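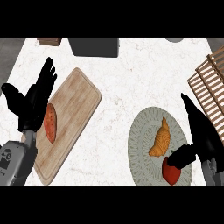
Keeping and Cooking Sweet Potatoes

Sweet potatoes keep for a long time if you store them right and go bad fast if you don't. Most of the trouble starts with the refrigerator. Below 50 degrees the flesh develops a hard center that stays hard however long you cook it, and the flavor turns flat. Keep them in a dark cupboard or a cool pantry, in a basket or an open paper bag. Plastic bags trap moisture and the ends go soft within a week.

Don't wash them until you are ready to cook. If they come home from a farm stand with dirt on them, brush off the loose dirt and leave the rest. Keep them away from onions.

Picking them out

Medium ones with even thickness cook the most evenly. The very large ones are fine for mashing but tend to be stringy. Press the tips with your thumb. If a tip gives, put it back. Small dark marks on the skin are usually only on the surface and peel away. A sunken spot is different, and the bad taste often runs well past what you can see, so I throw those out whole.

Sprouts are harmless. Snap them off and use the potato soon.

Cutting

A raw sweet potato is harder than a white potato and wants to roll. Put a damp dish towel under the board so it stays put. Cut a thin slice off one long side first and turn the potato onto that flat side. Then use a heavy knife and push down and forward. If the knife gets stuck, don't lift the potato and bang it on the board. Work the blade back out and start the cut again a little farther over.

If you have sore hands, microwave the whole potato for 2 minutes before cutting. Prick it first. This softens the outside just enough and doesn't hurt it for roasting. Lesia Lysenko sent me that one and I have used it ever since.

The cut sides leak a white, sticky juice that dries dark on knives and fingers. Cooking oil on a paper towel takes it off, then wash with dish soap as usual.

Once cut, the pieces will hold in a bowl of cold water in the refrigerator overnight. The cold isn't a problem for that short a time. Dry them very well before they go in the oven or they will steam and never brown.

Baking

Scrub, prick in a few places, and set right on a foil-lined pan. Don't wrap them. 400 degrees for 45 minutes to an hour, depending on size. They are done when a knife slides in with no push and syrup is coming out of the holes. Let them sit ten minutes and the skin pulls off by hand.

Bake extra while the oven is on. Peeled and mashed, they freeze well for several months. I freeze mine flat in quart bags, one cup to a bag, with a teaspoon of lemon juice mixed in to keep the color.

Cleaning up the board

Orange stains on a wooden board come out with coarse salt and half a lemon. Rub, leave it five minutes, rinse, and stand the board on edge to dry. If your board has a groove, go around it with an old toothbrush, as starch dries in there and turns gray. Oil the board when it starts to look chalky.

On marble, skip the lemon. Any acid will etch it and leave a dull mark. Wipe up with warm water and a drop of mild soap, then dry with a soft cloth.

Reader Lukian Kushnir asks if the peels can go down the disposal. Mine clogged on them, so they go in the compost now.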